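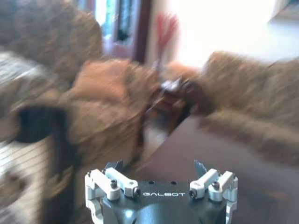
Drollo Front Room: notes on tidying a living room

README, last edited Mar 4, 2023

What this is

A set of 183 written records, each covering one small tidying job in a living room with a patterned sofa and a dark coffee table. A record says what the thing was, where it was found, where it was meant to go, and whether the annotator thought the instruction made sense. The last field was added late, and in my view it is the only one that earns its keep.

The project is called Drollo. The label list came from an older household set called Quiroga, and I have kept the names of its fields so that old scripts still run. I haven't kept its confidence. Quiroga says "tidy" as if everyone agreed on what that meant.

What's in the folder

records.csv - one row per job
labels.txt - the object names, one per line
places.txt - the places a thing can be found or put
disputes.txt - rows where the annotators disagreed, with both answers left in
CHANGES - short, and not complete before June

Fields

item: a plain name for the object. "Bottle", "cushion", "soft toy". No brands, no guesses about what something is made of beyond the obvious.

found: one place from places.txt. If it was half on one thing and half on another, pick the one taking the weight.

goes_to: one place, or "stays". Do not leave this empty. Empty was read as "stays" by one script and as "unknown" by another, and we only caught it when the totals looked too good.

doubt: 0 or 1. Put 1 if a sensible person living in the room might have wanted something else.

note: free text. Please use it.

About rubbish

Rubbish is supposed to be the easy case. I don't believe it is. Take the drinks bottle. The usual rule sends any bottle to the bin, and plenty of annotators follow it without asking whether there is still something in the bottle, or whether the person who left it was coming back. In many homes it wouldn't go in the general bin at all, it would go out with the recycling. The Quiroga labels have a single "bin" and so do we, for now. I would not train or test anything about recycling on these records.
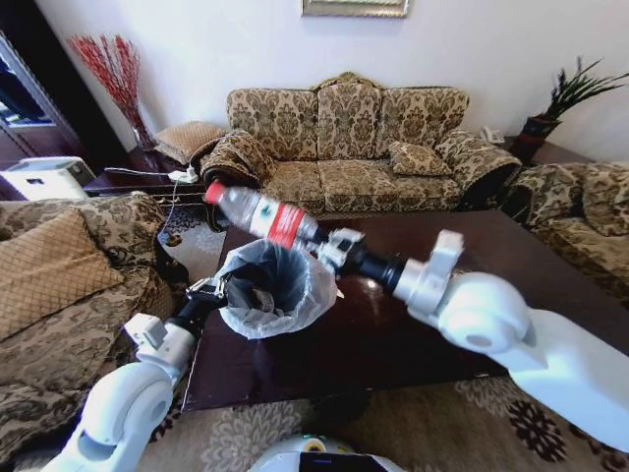 Item "bottle", place "bin". Clear plastic, red cap, still some liquid inside. Doubt = 1.

There is also the matter of what counts as finished. Our rule is that a rubbish row is closed when the thing is in the bin and the bag has not slid down inside. Two of the annotators thought the part about the bag was fussy. It stays, as anyone who has emptied a bin with a slumped bag will understand.

Scraps already in the bin are not items and don't get rows.

About surfaces

The coffee table is dark and polished, and it gives back a lot of what is around it. This has caused more bad rows than anything else in the set. A smear of tan and brown along the far edge got labelled "cloth" in an early pass when it was the sofa's reflection. Reddish streaks at the left got labelled "spill". They are reflected too, from the decorative branches in the corner of the room. If you are checking rows with "found = coffee table", ask first whether the thing has an edge of its own, then whether it is also somewhere else in the room.

The label "clear" for a table should be treated with the same suspicion. It was meant to say that a table had nothing left on it that needed moving. Some people took it to mean wiped. We have no way of knowing from the rows which reading was used, so please don't report a cleaning score from this column. I have seen it done.
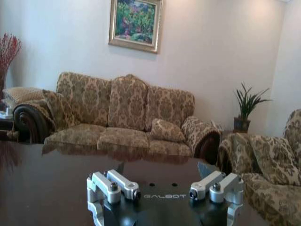
About cushions

The sofa seats three and has tall back cushions and separate seat cushions, all in one beige, brown and olive sort of pattern. The small throw pillow is in a matching fabric. That makes it easy to miss, and some rows do miss it.

A bigger problem is deciding where a throw pillow belongs. Right end of the seat, leaning on the back cushion: is that tidy, or is that simply where it was? I went back and forth on this and settled on "stays" with doubt = 0, on the grounds that a pillow propped at the end of a sofa is what most people would call put away. The Grindance guidelines, which we borrowed for an early version, wanted pillows centred. I can't think of a household that would insist on it, so those rows were relabelled.

Back cushions and seat cushions are furniture. They are not items. A pillow is an item.

Soft things in general

"Soft toy", "cushion" and "clothing" get muddled, above all when whatever it is sits very close and out of focus. Brown and furry went down as "soft toy" and I'm fairly content with that. Grey with a pale stripe is another matter. It could be a cushion and it could be something to wear, and the two go to different places, so a wrong guess spoils goes_to as well as item. The label for these is "soft, unknown". Use it freely. I trust a set with a lot of unknowns in it more than one with none.
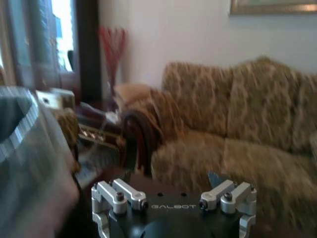 Item "soft, unknown". Grey, pale striped band along the upper edge, patterned sofa beyond.

Known problems

- One room. Anything you learn about sofas here, you have learned about one sofa.
- "Side table" and "coffee table" were swapped in 4 rows. Fixed, though I would check again.
- Nearly every doubt = 1 row is about rubbish or soft things. That may be true of tidying, or it may be that the annotators stopped doubting once they reached the furniture.
- The older notes are terse. "Moved it" is a complete entry in more than one place.

What it might be good for

Checking whether a list of household labels survives contact with a room. Arguing about instructions. Possibly a small test set, if the doubt column is kept and reported.

I wouldn't use it to claim that a home has been tidied well. Skunix, the checking script in the parent folder, prints a single percentage at the end, and I have asked for that line to be removed. Until it is, ignore the percentage and read disputes.txt.

Corrections

Send the row number, what it says, and what you think it should say - with a reason if you are changing goes_to. Changes to item alone don't need one.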